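3.2 Garments and surface

Dark items were kept as a seperate group. Reason is simple enough: folds in black cloth are hard to read, for people as well as in pictures, and the coders (Kaplan and Tatlı) disagreed most often on these. Of the 117 garments in the Temeten set, 40 fell in the dark group. Mostly tops. All starting states crumpled, no pressing beforehand, no attempt to lay sleeves out.

Table covered with a plain green cloth throughout. Pale, so edges of dark items stand out well. The cloth was not ironed between trials and its own wrinkles stay in the record, see Fig. 3. Shadows likewise left alone.

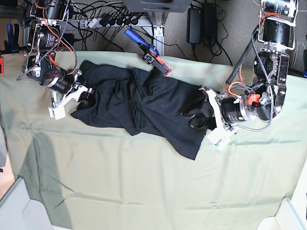 Figure 3. Black garment on the pale green cloth, bunched near the middle, one end coming down to a point.

Coding followed Polat's scheme with small changes. An outline was marked first, then any layered folds, then loose flaps. Where sheen on the fabric gave away a fold, coders were told to use it, but not to guess at folds they couldnt see. Garment type was marked "unsure" if sleeves could not be made out. This happend more than we expected, and almost always with black items bunched at the centre. Disagreements went to a third reader (Marquez). Light-coloured items are taken up in 3.3.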